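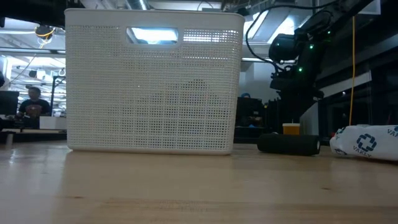

On 4 March, sorry, I mean in the March thread, Vimala Hegde wrote:

> I read the Neno writeup twice and I still don't see how you
> can claim the depth filter helps on perforated containers.
> The holes in a basket wall are real holes. If you fill them
> in, you have a solid box, and the planner will treat the
> handle cutout as solid too. Did you test that separately?
> Also, how many grasps went into the final table? The text
> says 641 and the caption says 2,747.

Vimala,

Both numbers are right, but the caption should have said what it was counting. 2,747 is the full set of grasp attempts across all objects. 641 is the part where the target was a container with a grid or mesh wall. I'll fix the caption in the next draft.

On the cutout, yes, we tested it separately. The filter doesn't fill every gap. It looks at the size of each hole in the depth map and closes only those narrower than the fingertip. The small square perforations on the white basket go away, and the handle opening stays. Where it gets into trouble is strong light coming through the handle from behind. The depth values along the rim get noisy and the opening comes out smaller than it is. In 46 of the 641 attempts the planner rejected the handle for that reason and went for the top edge instead. Those are counted as failures in the table, even when the basket was lifted, since the question was whether the method finds the handle.

Anitha Chettiar asked me off list whether the other things on the table matter. They do, a little. A black foam-roller sort of shape lying next to a white basket gives poor depth of its own, and if the two are close together the filter can join them into one object. Small cups standing behind something larger are mostly lost from a low viewpoint. We left those layouts in. Taking them out would have made the numbers look better, but it isn't how the method would be used.

Two things I have not done:

-- A run with the ceiling lights off. Venkatesh Sastry thinks most of the rim noise would disappear. I think he is probably right but I have no data.

-- A comparison with the Lurkel baseline using the same fingertip width. Theirs is set in the code and I need to change it in 2 places before the numbers mean anything.

If you want the raw depth maps, Padmavathi Nambiar has the current copy. The older one on the Dunleavy server is missing the mesh subset, so please don't use that.

Chandrasekhar Rajan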